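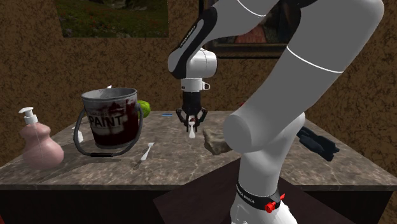 Stevix grasp simulation package, version 2: review after two months of use

Reviewed by Prys Wogan, 5/31/26

I bought a single-seat license for Stevix to test pick-and-place programs before they go near hardware. The package simulates one arm, one parallel gripper and a tabletop of household objects. It renders well and it is fast. It also has a fault in its stop handling that I consider serious, and most of this review is about that fault.

Setup

The installer ran without trouble on a four-year-old desktop. The manual is short and mostly correct. One page refers to a menu that no longer exists; the setting it describes is now in the project file. Loading a table layout takes a few seconds. Object placement can be fixed or random, and the random option takes a seed, so a bad run can be repeated exactly. This turned out to be useful.

My test layout is a marble-topped table with a paint bucket, a soap dispenser, a white plastic spoon and some smaller items. The bucket and its wire handle are a fair obstacle. The small objects are hard to get at behind it, and a planner that cuts corners will show it.

Contact and grasping

Contact behavior is acceptable. With default friction, light utensils swing in the fingers for too long after a lift. Raising the damping value fixes this but makes cloth objects stiff. There is no per-object damping in the interface. It can be set by hand in the object file, which the manual leaves out.

I ran 770 pick attempts with the default planner. Thin objects lying flat were the weak point, as they are on most real grippers. The planner tends to come in a little low and press a finger into the tabletop. The simulator reports this as a contact force and carries on, unless a force limit has been set. Set one.

The fault

The stop command does not hold the gripper.

When a stop is issued during a carry, the arm halts correctly. Joint velocities go to zero within a few time steps and stay there. The gripper command, however, is reset to its startup value, and the startup value is open. The fingers part and the object falls.

I first took this for a friction problem and lost most of an evening to it. The log settled the matter. The finger position target changes on the same time step as the stop, with no command from my program. I then repeated the test with stops placed at different points in the carry. Out of 100 stops, the object was dropped in 52. The other 48 fell in a part of the motion where the planner refreshes the grip command on every step, and that refresh overwrites the reset before the fingers have moved far enough to lose the object.

The intermittent behavior is the worst part of it. A user who tries the stop three or four times may see the object held every time and move on.

Why it matters

Dropping a simulated spoon costs nothing. The trouble is that Stevix can export its stop logic as part of a controller template, and the exported template has the same reset in it. I read the file before using it and found the line. On a real cell, a stop that opens the gripper will let go of whatever is in it: a part, a blade, a full container. Whether a gripper should hold or release on a stop depends on the job and belongs in the risk assessment. It should never be decided by a default that the user has not seen.

I have not run the exported template on hardware and do not intend to.

Support

I reported the fault with the seed, the log and the project file. Tomomi Wada at Stevix answered the next day, reproduced it, and sent a workaround: in the project file, set the gripper startup value to "last commanded". I applied it and repeated the same stops. No drops. The workaround does not carry over to the export, so the template still has to be edited by hand. A corrected release is planned for December. I asked for a warning on the download page in the meantime and was told the request had been passed on. At the time of writing there is no warning.

Compared with MacKinnon

I also hold a license for MacKinnon, which costs more, looks plainer and takes far longer to load a layout. Its stop behavior is a required field - a new project will not run until hold or release has been chosen. I found that annoying when I first used it. I have changed my mind.

Other points

The log viewer is good. Time steps can be searched by joint, by object or by command source, and the last of these is how I found the reset.

Undo does not cover changes to the layout. Save first.

Reach warnings appear only after a run has finished.

Recommendation

Suitable for planner testing and for teaching, with the workaround applied and a force limit set. Not suitable as a source of controller code until the corrected release is out and somebody has checked it. If you have already exported a template from version 2, open it, search for the gripper reset, and read the lines on either side before the cell is next powered up.

Rating: three out of five. I will test the December release with the same seeds and add the results to this page.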